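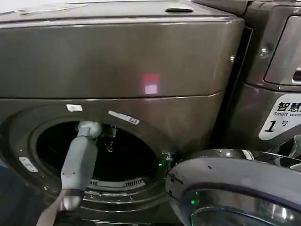
Front loader with the bronze-grey finish, laundry room, Lundotton.

Visit to the Rendero test laundry, Lundotton, 18 October 2018

The laundry room was the second stop, after the linen store. Kalevi Kinnunen led the tour and kept to the machines and the work done at them. The site handles 77 loads in a working week, mostly towels and bed linen from the Mahrous guest houses.

The washer shown at the top of this report is a large front loader. The body is glossy and picks up the overhead lights along the top panel, where there is also a small dark recessed slot. A thin seam separates the upper panel from the front. The door opening has a thick dark grey rubber gasket, and the lower rim of the drum carries a row of small rectangular slots in perforated metal. White labels are stuck to the front around the opening.

Kinnunen spent most of his time on the gasket. Staff wipe the fold at the end of each shift and check it for hairpins and coins. Lint collects at the lowest point. Gaskets are replaced after 969 cycles whatever their condition, a figure taken over from the older Pururach site.

Unloading was covered next. Small items cling to the back of the drum, so it is turned by hand once before the load is signed off. Socks and face cloths accounted for 93 of the 200 items found left behind during the last audit.

Questions were taken in the corridor. One visitor asked about water hardness and was referred to the plant room log. The group then moved on to the drying area, which is covered in a separate report.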